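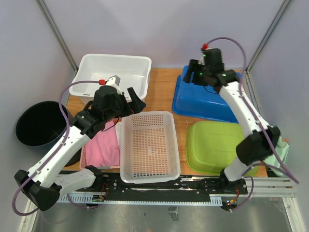

Mesa de madera con varios recipientes: una tina blanca, un cubo negro y un contenedor azul.

Preguntas frecuentes sobre cuentas suspendidas y normas de la comunidad en Kastusar

Nos escribís mucho cuando una cuenta desaparece de la noche a la mañana, y lo entendemos perfectamente, porque da un susto tremendo. Hemos juntado las dudas que más se repiten en el buzón y las hemos contestado con calma. Si la vuestra no está, al final tenéis cómo encontrarnos.

¿Por qué han suspendido mi cuenta?
Casi siempre por una de estas causas: publicar datos personales de otra persona (domicilio, teléfono, matrícula), insistir con mensajes a quien ya ha pedido que pares o hacerse pasar por otro perfil. En el correo de aviso aparece la norma concreta y el enlace a la publicación. Mirad también en la carpeta de correo no deseado, que ahí acaban muchísimos.

¿Puedo compartir dónde está alguien si la información ya es pública?
Depende, y sabemos que es una respuesta poco satisfactoria. Contar que un ministro ha dado un discurso en tal plaza no tiene ningún problema. Ir publicando en directo por dónde se mueve una persona sí lo tiene, aunque los datos salgan de una fuente abierta. Desde abril pedimos que pase un día entero antes de publicarlo.

¿Los periodistas tienen reglas distintas?
No, las normas son iguales para todos. Lo que sí hay es una cola de revisión aparte para medios acreditados — ahora mismo son 535 — y la lleva el equipo de Skillberg, que trabaja con independencia de nuestra moderación diaria.

¿Cómo recurro?
Entrad en Ajustes, luego en Estado de la cuenta, y pulsad Recurrir. Tenéis 1,000 caracteres para explicaros, así que id al grano y pegad los enlaces que hagan falta. Enviad un solo recurso, por favor; si mandáis varios se juntan en el mismo expediente y no se adelanta nada.

¿Cuántos recursos se aceptan?
En el último informe de transparencia figuran 1,468 recursos recibidos y 302 cuentas devueltas a sus dueños. El resto se mantuvo o seguía pendiente al cerrar el informe.

¿Pierdo mis seguidores y mis mensajes?
Mientras dure la suspensión todo queda guardado, tal cual estaba. Si la cuenta vuelve, vuelve con ello. Los seguidores pueden tardar unas horas en aparecer, no os asustéis.

¿Qué tiene que ver Dakener con todo esto?
Dakener es la herramienta que utilizamos para verificar identidades. Solo os la pediremos si alguien denuncia una suplantación.

¿Y el caso Ševčík?
Nos lo preguntáis a menudo, pero no comentamos expedientes concretos, ni siquiera los que han salido en prensa.

¿Dónde os escribo?
Desde el formulario de ayuda, de nueve de la mañana a seis de la tarde. Contestamos a todo el mundo, aunque a veces tardemos un poquito.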